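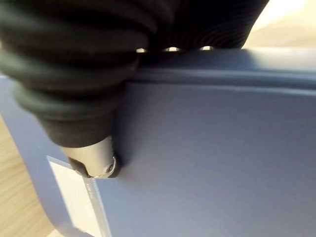 Skillstead Data › Sports › Soccer

# Siltitz Cup match events

Event records for the Siltitz Cup, a regional knockout competition for amateur soccer clubs. Version date: March 31, 2024.

## Contents

- `matches.csv` – one row per match, 67 rows
- `events.csv` – goals, cards and substitutions
- `players.csv` – 804 registered players, by numeric ID only

Names and birth dates are not included. Player IDs stay the same across seasons, except where a player changed clubs before the draw. Those players have two IDs, joined in the `prev_id` column.

## Fields that cause trouble

`minute` is the running match clock. Stoppage time is stored separately in `added`, so a goal at 45+2 has `minute` 45 and `added` 2. Extra time continues from 91. Penalty shootout kicks have no minute and carry the period code `P`.

`position` is taken from the team sheet and is not updated during play. A goalkeeper sent off and replaced by a defender leaves that defender listed as `DF`.

## Known gaps

Resitz submitted paper sheets for the first round. Substitution times in those matches are missing for 11 events and left blank. The Correa replay was abandoned at minute 82 and has `status` set to `ABD`. Its events are kept, but the score should not be used in season totals.

Own goals before August were logged under the scoring side. These have been corrected.

## License

Free for non-commercial use with credit. Send corrections with the match ID and a copy of the referee's sheet.

This site uses cookies to remember your settings. Accept | Manage preferences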